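Ticket 3910 — Left arm gripper drops or crushes small parts, error 227
Product: Remov bench controller, two-arm table
Opened by: Florante Magbanua, Makirero
Assigned to: Wilfredo Villanueva, Gatchalian support
Priority: Normal, changed to High
Status: Closed

Florante Magbanua, 08:40
Good morning. We have a problem with the left gripper on our sorting table. The arm goes down to the part in the correct way, the fingers close, and then one of two things happens. Either the gripper opens again by itself on the way to the bins and the part falls, or it keeps squeezing and after a short time the controller shows error 227 and the left side stops. The right arm continues to work with no error.

It started in February, after we changed the finger pads. Before that we had no such problem. I restarted the controller and also did the homing of both arms. It did not help.

Wilfredo Villanueva, 09:25
Hello Florante, thank you for the clear report. Error 227 is gripper overload: the motor asks for more current than the limit allows, for longer than the limit allows. Please tell me:
Which pads did you install?
Did you run the gripper calibration after changing them?
Does the error come also when the gripper closes on nothing?
Please attach the log of the left arm, from start until the error.

Florante Magbanua, 10:10
The pads are from Rorkholm, the thicker type. I did not run the calibration. The person before me wrote in our notes that it is only necessary when the motor is changed. When the gripper closes on nothing, the error comes sometimes, but not every time.

Log attached. The last lines are:
L gripper cmd close
L gripper pos 2726 target 2690
L gripper current high
L gripper current high
ERR 227 L gripper overload
L arm hold

Wilfredo Villanueva, 10:45
I think we have it. The target for "closed" is still the value for the old, thin pads. With the thick pads the fingers meet each other earlier, so the gripper can never reach the target. It stays at 2726 and pushes until the overload comes. For the dropping I am less sure — it can be the same cause, or it can be the cable to the gripper. Please do not raise the current limit to make the error go away. The motor becomes hot and the gear can break.

Florante Magbanua, 11:30
I must report one more thing, and I ask you to change the priority. After the last error I pressed Reset with the left arm still in hold. I expected that it would stay there. Instead the gripper opened and closed again with full force, and my colleague had his fingers near the part. He was not hurt, but only because he was fast. Is this normal after a reset?

Wilfredo Villanueva, 11:42
Priority is now High. I am glad that he is well.

Yes, unfortunately this is how the present version behaves. Reset repeats the last gripper command. I have reported it to our software team as a safety matter. Until you have the new version, please follow this order after every 227:
1. Press the emergency stop.
2. Remove the part by hand only when the power light of the arm is off.
3. Clear the command queue from the screen.
4. Hands away from the table, release the stop, then Reset.

When this is clear to everybody at the table, run the gripper calibration on the left arm with nothing between the fingers. Then check the gripper cable where it bends at the elbow.

Florante Magbanua, 14:05
Calibration is done and the new closed value is saved. The connector at the elbow was not fully inside — I pushed it until it clicked and fixed it with a tie. We then began the test with both arms, at low speed.

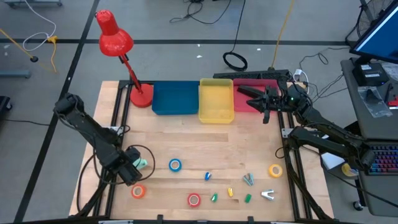

The left gripper is the one I watch most, so for the test we give it small parts and let it go down to the table many times. I kept the same mixed load as in normal work: the clips lie between the rolls of tape, and the blue, yellow and red bins are in a row at the back edge. The pads do not need to close much on a tape roll, but a clip is small and the fingers come almost together, so a wrong closed value should show itself there first.

Wilfredo Villanueva, 14:20
Good choice of parts. Please leave it at low speed for 2 hours and send me the log after, also if there is no error.

Florante Magbanua, 16:35
Test finished. No 227 and no dropped part in the 2 hours. Log attached. I corrected our notes about the calibration and put the reset order on paper next to the screen.

Wilfredo Villanueva, 16:50
The log looks fine, the current stays under the limit at each close. I am closing this ticket. The reset behavior stays open on our side, and you will get a message when the new version is ready. Please keep using the four steps until then.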